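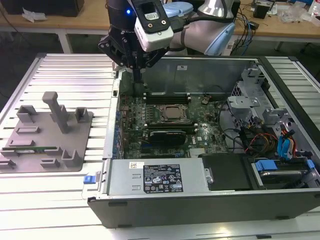

A robot gripper over the memory slots of an open desktop tower.

Is Prolance based on a true story?

Viewers have been asking since the series arrived in July. Prolance tells the story of Suleiman Onuoha, a fencing coach who takes over a failing club in the river town of Preketti and trains a 15-year-old named Châu Mạch for the national team. The credits carry no "based on" line, and Onuoha is a fictional character. So is Châu.

Sibel Kırmızıgül wrote the novel the series comes from. She fenced épée for two years at college and has said that the coach began as a minor figure, a man who drove the van. He had 19 lines in her first draft. By the third he had his own chapters.

Preketti isn't on any map either. The outdoor scenes were shot in two towns, and the club itself is a set built inside a former dairy.

Some parts do have a source. The long bout in episode 5, where Châu fences with a taped wrist and loses by a single touch, follows a match Kırmızıgül watched as a student. She changed the weapon and the result. The fencer she saw won.

The biggest change from the book is the ending. In the novel, Onuoha leaves town before the final and hears the score on the phone. Director Khải Cao kept him in the hall, sitting behind the scorer's table with his coat on. Hằng Tôn, who plays Châu, did most of her own fencing in that scene.

A second season hasn't been announced. Kırmızıgül is working on another novel, Plelgate, set in a ferry office, with none of the same characters.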